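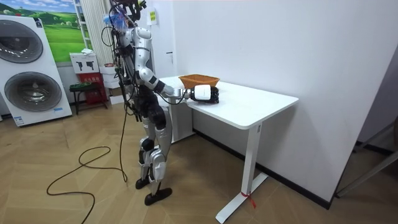
One customer wrote in May that she had bought four of our baskets for a desk, kept one, and given the others back to the kitchen, as a desk needs a single place for loose items and three more only hide them. Her letter is kept with the range notes, and our desk guidance now follows it.

Posted in May by the Bonine workroom
Filed under: About us / Desk and shelf storage

Bonine supplies woven baskets and trays for desks, shelves and worktops. The firm works from 2 units in Norkberg: one for stock and dispatch, one for checking and repair.

The current list has 238 lines. Most are rectangular, as a rectangular base sits square to a wall and wastes less of the desktop. Flared sides are offered on the open baskets. They make the contents easier to reach but take more width at the rim than at the base, so both measurements are given on every product sheet. Measure the rim when fitting a basket between two fixed objects.

Colour is listed by name and batch. Orange varies more between batches than the natural shades, and matching sets should be ordered together.

The Plorkinow range is intended for height-adjustable desks. Baskets in this range have a low centre and a flat base. We recommend placing them towards the back edge, with clearance from the wall for the full travel of the desk.

Repairs are handled by the Bíró bench, named after the street where it began. Broken strands are replaced individually where the rim is sound. Allow 7 working days. A basket with a split rim is returned unrepaired, with the postage refunded.

Trade accounts open at 473 pounds for a first order. Samples are sent on loan.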